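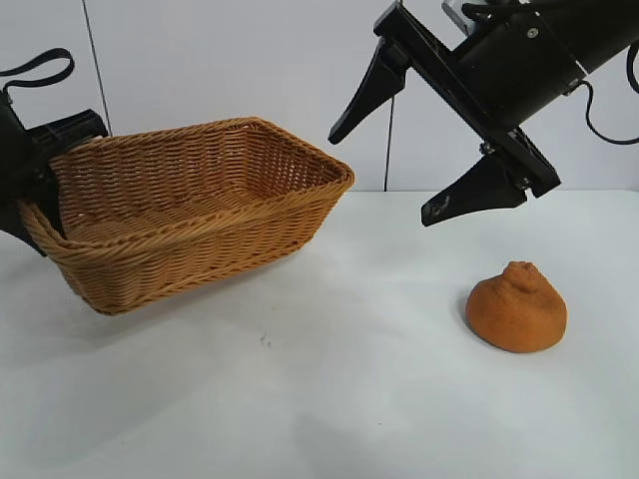
Proofing baskets: do you really need the fancy ones?

Print this thread | E-mail this thread

crumbfiend66
Jan 15, 2024

Okay so I've been baking bread every weekend since the fall and I'm finally getting loaves I'm not embarrassed to give away. My question is about baskets. Right now I proof in a mixing bowl with a dish towel in it and my rounds come out fine, but I want to do long loaves and a bowl obviously won't do that. I looked at the cane ones at the kitchen store and they want $66 for a set of two. Sixty-six dollars! For baskets! Then I was at the dollar place and they have rectangular woven ones, kind of a tan color, the sort people put dinner rolls in. Can I just line one of those and call it a day? I use the Granus bread flour, 75% water give or take, overnight in the fridge.

nelu_d
My mother proofed in whatever was on top of the refrigerator. Line it with a linen towel, rub rice flour into the towel like you mean it, done. The dough has no idea what you paid.

Print | E-mail

Rodica I.
I'm going to disagree with Nelu a little (sorry Nelu, you know I love your rye). The real cane does pull moisture off the skin of the dough, and with a wet dough like 75% you notice it. I baked out of cheap baskets for two years and my scoring was always ragged, the blade dragged like crazy. Switched to cane and it got better the same week. Could I have gotten better at scoring that week too? I guess, but I don't think so.

nelu_d
You got better at scoring, Rodica.

crobles
Rectangle is fine but watch the corners!! I have one and the dough does not really fill them, so you get this pillow shape that wants to spread out sideways when you flip it. What I do is fold a second towel up and tuck it down both long sides so it makes more of a trough. Also measure the INSIDE bottom and not the rim. Mine is 11 inches along the floor and a loaf with 500 grams of flour fits it nicely. The first one I bought was way too big and the dough just lay there like a pancake.

crumbfiend66
Ooh, the trough thing is smart. Do you wash yours? Some of these say synthetic on the tag, I think it's a plastic rattan kind of thing.

crobles
Mine's the plastic kind too. Quick rinse in the sink, shake it out, leave it upside down overnight. The towel gets shaken outside and only washed when it starts to smell. No fabric softener, ever. I did that once and we ate lavender bread.

Alina V.
Chiming in for the plastic! You can't wash cane properly and if you live anywhere humid it WILL mold. I'm in Sturport and last February I pulled out my good cane one after a couple of weeks away and it was fuzzy all down one side. Straight in the trash. With the synthetic ones the only thing I'd say is run your hand around the inside before you buy, because some have little cut ends poking out, and they snag the linen (ask me how I know). And don't put it in a warm oven to proof. My sister did that, forgot, and preheated it to 450. She had to open every window in the house.

Print | E-mail

liviuc
Nobody has mentioned wood pulp ones. I have two, they're ugly but they breathe better than either and they don't need a liner. I let dough sit in mine for 16 hours in the fridge and it still drops right out. Only complaint is they're heavy.

Rodica I.
Liviu, what flour do you dust with? I tried pulp and it stuck so bad I had to scrape it out with a spoon and made focaccia.

liviuc
Half rice, half regular white. Did you oil it first? The instructions on mine said a very light coat of oil the first time, then bake it empty. Check what yours says though, they're not all the same.

Rodica I.
There were instructions?

nelu_d
75% is also pretty wet for a first long loaf. Drop it to 70 until you get the shaping down, then creep back up. Get the outside tight. If it's slack going into the basket it'll be slack coming out, and that goes for the $66 one too.

crumbfiend66
Well, I got the cheap one! Lined it with an old flour sack towel, did Crisóforo's trough, dropped the water to 70. It stuck in one spot where the towel had bunched up but otherwise it came out in one piece and it's definitely long. A bit flat on one end. Husband has already eaten that end so there's no evidence. Going to try again Saturday with way more rice flour.

Alina V.
Yay!! Pin the towel to the rim with a couple of clothespins so it can't bunch. And cover the top with a shower cap in the fridge, it works better than plastic wrap.

crobles
Post the inside when you cut the next one, I want to see the crumb.

Print this thread | E-mail this thread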